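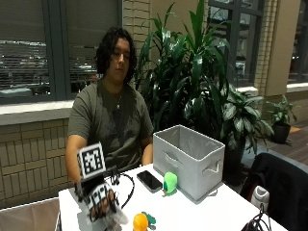 1. Objet du rapport

Le présent rapport décrit l'avancement de l'évaluation du kit de gant à capteurs proposé par la société Gustel. Il est adressé à la direction des achats de Gosselin, qui finance l'étude dans le cadre du projet Rastudach. Il couvre la période depuis la réception du matériel, en avril, et il est arrêté au lundi 31 juillet 2023.

2. Matériel reçu

Gustel nous a livré 2 kits complets. Chaque kit comprend le gant en tissu, le cadre rigide qui se monte sur le dos de la main, les marqueurs imprimés en noir et blanc et le câblage. Le logiciel d'enregistrement a été installé sans difficulté, mais la notice existe seulement en anglais et deux pages concernant le calibrage ne correspondent pas à la version livrée. Nous avons signalé ce point au fournisseur, qui promet une correction.

3. Travail effectué

À ce jour, nous avons enregistré 132 séquences sur les 300 prévues au contrat. Le retard vient principalement du calibrage, qu'il faut refaire à chaque changement d'opérateur. Les gestes choisis sont simples : prendre un petit objet, le déplacer, le déposer dans un bac. Nous avons gardé les mêmes catégories d'objets que dans l'étude Meltex, afin que les résultats restent comparables. 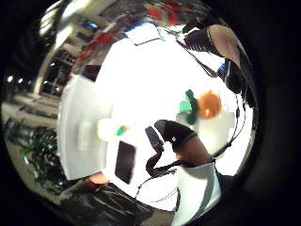
4. Observations sur les capteurs de doigts

La qualité du signal au bout des doigts est le critère le plus important pour Gosselin, et nous y avons consacré la plus grande partie du mois. Les mesures du pouce sont stables dans presque toutes les séquences, celles de l'auriculaire le sont moins. Le capuchon noir couvre l'extrémité du pouce et une bande fine entoure sa base ; c'est à cet endroit que deux opérateurs ont signalé une gêne après une longue séance. Les câbles fins passent très près des doigts, et nous demandons à Gustel s'il est possible de les guider plus haut sur la main. Les objets translucides restent difficiles à distinguer sur une table blanche, tandis que la balle orange se repère bien. Nous proposons donc d'essayer aussi une surface plus sombre – cela n'entraîne aucun coût supplémentaire.

5. Points ouverts

Le gant existe en une seule taille, ce qui exclut pour le moment les personnes ayant de petites mains. Gustel annonce une deuxième taille, sans donner de délai ferme. Le prix des capuchons de rechange n'est pas indiqué dans l'offre et nous l'avons demandé par écrit.

6. Suite prévue

Nous souhaitons terminer les séquences restantes avec les deux kits en parallèle. Pour cela, il nous faut un second poste de travail, demandé dans l'annexe budgétaire. Notre avis sur l'achat sera donné dans le rapport final, après réception des réponses du fournisseur.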